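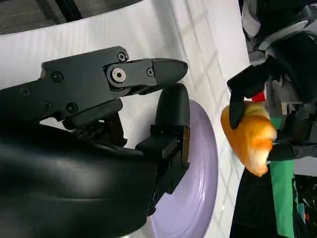 Diary > Money and Law > May

The letter from the claims administrator came at last. It lay in the mailbox under a pizza menu, and I nearly threw both of them away. Inside are four pages, and I read them two times with the dictionary open, although after eleven years in this country I don't need the dictionary so often.

The letter says I am a member of the class. This sounds like school, but it means only that I bought a Rado heater between certain years and therefore I belong to the case against Drunon. The case was settled in the winter. Drunon pays, Drunon does not admit any fault, and everybody who had the heater can ask for a part of the money. The court must still approve it. The hearing is next month, in the morning, and the letter says I may come and speak, but I don't have to.

I had three choices and I wrote them on the back of an envelope to see them better. First, I send the claim form and take what they give. Second, I exclude myself, and then I keep my right to sue Drunon alone. Third, I stay in but write to the judge that I object. If I do nothing I get nothing, and I also lose the right to sue. This last part I found very hard. In my language we say that a person who is silent agrees, but I always thought it was only about weddings.

My damage was small compared with other people. The thermostat stopped listening and the heater stayed on through one night, and in the morning the wall behind it was brown and the plastic cover of the outlet had become soft. I was at home and I smelled it. The repair of the wall and the outlet, plus the price of the heater, made together a little under 400 dollars. There are families in the case who lost a kitchen. For them there is a separate fund and a separate form, the yellow one.

The notice says there are 3,012 claims already received by the day of printing. I tried to calculate my share and I gave up, as the lawyers' fee comes out first and the letter gives it only as "up to" one third. What is clear is the limit: with receipts a person can get at most $2,000, without receipts only a fixed small payment. So I spent the evening looking for receipts.

I have the paper from the electrician. I have the bank statement with the name of the store. The heater itself I do not have. The store was Pomis, which is closed now, and Pomis told me at that time to bring the heater back, and I brought it, and they gave me a new one of the same model. I never plugged it in. It is in the closet, still with the tape on.

In the afternoon I called the law office, Ostrowski, whose number is on page 4. I waited long with music. The woman was patient and did not hurry me, and I asked her everything from my envelope. She said she can't tell me what to choose, she can only explain what the paper says. I think this is correct of her, but I wanted a little that she would tell me.

She explained that the replacement counts as a second unit, so I should write 2 in the box for the number of heaters, and put the serial number of the one in the closet. For the first heater the bank statement is enough. I must copy everything and keep the originals. Also I must sign in ink, she repeated this, so I suppose many people did not. 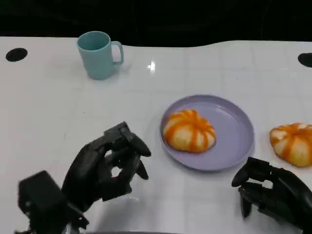

Does a person have to pay the lawyers if the claim is refused?

The class lawyers are paid from the settlement money, so a person with a refused claim owes them nothing.

I asked this near the end of the call and felt better afterward. I had imagined a bill coming to me in autumn.

So I decided for the first choice. To sue alone for 400 dollars has no sense, and I have nothing to object to that other people will not say better. I filled in the form with capital letters. I made one mistake in the zip code and corrected it with a line and my initials, as the instructions ask. Tomorrow I buy the big envelope and send it with tracking.

The heater in the closet I will not throw out until the court decides. I put a note on the box so that I don't forget.

Comments

I got the same letter and almost missed the part about losing the right to sue. Thank you for writing it out plainly. My form went in on Monday's mail, no tracking, now I'm worried.

We're on the yellow form. It asks for the fire report, and our county took around 2 months to send us a copy, so anyone who needs one should ask early.

Is the ink signature needed online too? I did mine on the website and it only wanted my typed name.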